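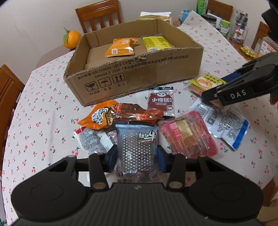

**Celtasdale Social Club – Snack Table News**

The July snack box has landed, and I'm happy to report it's a spicy one! Jana Mühlbauer put the order through this time (it was her turn, and she's been hinting about the meat snacks since last winter), so if you had your heart set on another round of shortbread you'll have to wait. I went straight for the orange bag with the reddish-brown strips in the window. Have a glass of milk handy is all I'll say. My eyes watered for a good 3 minutes and then I went back for more.

It isn't all chilli, mind you. There's a golden biscuity thing in a yellow packet that suits anyone with a gentler mouth, and the pink and red cellophane one has very pretty stripy layers. I can't read most of the labels, so Elínborg Sveinbjörnsson has offered to stick little English notes on them before the tasting, which is very good of her.

The tasting itself is at 4 in the afternoon, round table, cherry tablecloth, same as ever. Members have first pick, and visitors from the Drullent branch are welcome as long as they bring something to share.
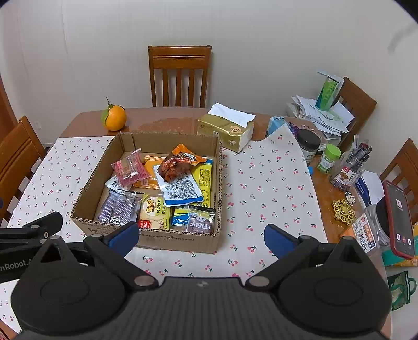
Whatever we don't get through goes back in the cardboard box and stays out for the evening crowd, so please don't squirrel the good ones away in your coat pockets! If you open a packet, finish it or find a friend who will. Wrappers go in the bin by the door and tissues are on the table, and you'll want one after the spicy strips.

We've also got $433 in the snack kitty, our best in ages, and I'd love to hear what flavours you'd like next. Jana is leaning toward sour lollies and I'm holding out for seaweed crackers. There's a sheet up on the noticeboard with 6 spots left for names if you'd like a turn at choosing. Write clearly, please, I still have no idea who "Bmmfy" is.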